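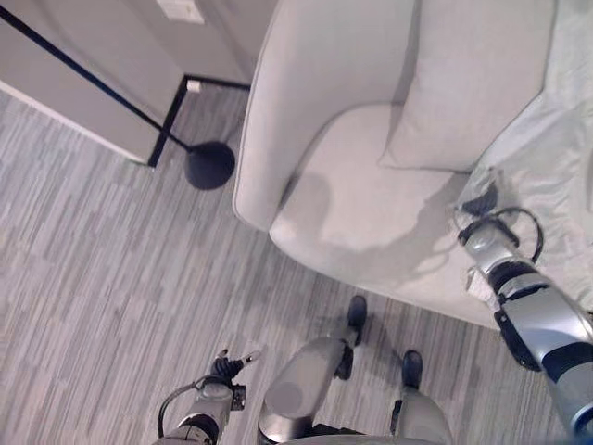 # In favor of the long visit

My grandmother had a rule about company. If a person came to the door, that person was staying at least until the second pot of coffee, and if they tried to leave before that, she took it as a sign that something was wrong with the first one. I grew up thinking this was how everybody lived. You went to somebody's house, you sat down, and you stayed until your legs went a little numb and the light had moved across the room.

I have been thinking about her rule a good deal this year, ever since I looked through my calendar for May and saw that I had been "seeing people" the whole month. Coffee with one friend, a quick lunch with another, a walk with my cousin that had to end by four because she had a call. I had enjoyed all of it. And yet when my husband asked me how my cousin was doing, really doing, I stood there with the dish towel in my hand and found I couldn't tell him. I knew she had repainted her kitchen. I knew she was annoyed with her dentist. We'd had 45 minutes or so, and we'd spent them the way you spend 45 minutes, on the headlines.

I don't want to be unfair to the short visit. Most of us have jobs, and plenty of us have small children or old parents or both, and a quick cup of something at a place halfway between two houses is a whole lot better than another year of birthday messages. I have friendships that would have dried up completely without it. But I do think we've let it become the only kind, and I think we lose something when we do.

What we lose, mostly, is the dull part in the middle. Anyone who has made a proper long visit knows the part I mean. The first hour goes by quickly, because there is news. Then the news runs out. Somebody looks out the window and says the neighbors finally took down that tree. Somebody gets up to see if there's any more of the cake. For a while you are simply two people in a room, a bit sleepy, and if you had a reasonable excuse to go you would probably take it.

And then, if you stay, the real talk starts. I can't explain why it works like this, but in my life it has worked like this over and over. My friend Nour Mansour told me she was thinking of leaving Herkow, where she had lived her entire married life, somewhere in the fourth hour of an afternoon I'd spent on her couch. She hadn't planned to tell me. We had been talking about whether you can freeze rice. There was a long stretch of nobody saying much, and she was picking at a thread on her sleeve, and out it came. I am quite sure she would not have said it over a sandwich with one eye on the parking meter.

She did move, by the way. She's in Hostavik now, ten hours by train from me if the connection at Grosten holds, and in a funny way that has been good for us. You can't drop in on a person who lives ten hours away. You have to go and stay, and so I go, twice a year, for five days at a time. People tell me five days is too long to be anyone's guest, and they quote me the old line about fish. I suppose it depends on the guest. I bring my own book, I do the dishes without being asked, and I go to bed early, and on at least one of the days Nour goes about her business and forgets I'm there. I love that day best! She pays her bills at the table, I read, and the radio mutters away in the kitchen. My grandmother would have recognized it right off.

I think part of our trouble is that we've come to treat having people over as a kind of show. There has to be a meal, and the meal has to be good, and the bathroom has to be scrubbed, and by the time the guests arrive the host is already tired and half hoping they'll go home by nine. Well, of course nobody wants to do that very often. My grandmother's house was clean enough, I guess, but she never stopped what she was doing because company had come. If she was shelling peas, you were handed a bowl. If she had mending, she mended. I once saw her hem a pair of curtains from start to finish while our neighbor Mrs. Kairys cried about her son, and I don't believe Mrs. Kairys felt neglected for a minute. It's easier to cry, I'd imagine, when the other person is looking down at a needle.

So here is what I've been trying, and I offer it for whatever it's worth. Once a month I ask somebody over for the afternoon, and I say the word "afternoon" out loud – not "for coffee," which people hear as an hour. I make soup or I buy bread and cheese. I don't tidy anything that I wouldn't tidy for my sister. If I have ironing, I tell them I have ironing. A couple of people have been puzzled by this, and one of them asked me, very kindly, if everything was all right at home. But she came, and she stayed until it was nearly dark, and when she finally stood up to find her shoes she said she hadn't sat that long in one place since college.

She's coming again in two weeks, and she asked if she could bring her knitting.

29/06/2025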